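Groltness Water Delivery - Common Questions

How often do you deliver?
Every 18 days on the standard route. Customers in Ellum and Kirui can ask for a shorter schedule from July through the end of summer.

Is there a minimum order?
Two containers per stop. Most homes take three or four.

What if I'm not home?
Leave your empties by the door and we will swap them. Please keep dogs inside - our drivers will skip a stop if one is loose.

Do I pay a deposit?
Yes, $26 per account. You get it back when you close the account and return everything.

Do you take back clear plastic containers from other companies?
We take them at the Telleck depot only, rinsed and with the caps off. Drivers can't accept them on the route.

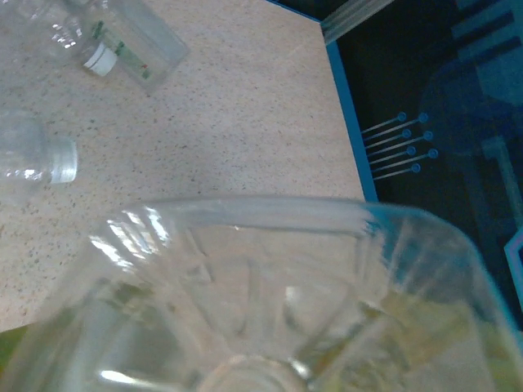 How do I skip a delivery?
Call the office by noon the day before. Later than that, the truck is already loaded and we have to charge the stop fee.

Have your prices changed?
The last change was on September 17, 2022. Current rates are printed on the back of your bill.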